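Vundance Block-Sorting Project
Progress report to Jesuvex, October 7, 2019
Prepared by Jolanta Ostrowski, Condcombe

We promised you 3000 demonstrations by the end of January. We have 1004, of which 116 were thrown out after review, mostly for operators nudging a block and then labelling it with the wrong colour. The labelling screen has been reorganised, and so have the operators.

Each example pairs a short push with a plain-English instruction. Sessions are now capped at 25 pushes – beyond that, the instructions got a bit philosophical.

The Czerwiński rig has behaved since the controller was replaced. The spare is still in customs.
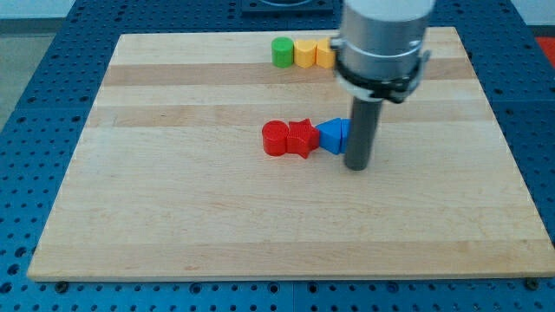

Pushing tool at the blue triangle, with the red star and red cylinder alongside.

Next quarter we start on instructions that name two blocks at once. We'd also like to move the leftover travel money to operator hours, and need your sign-off for that.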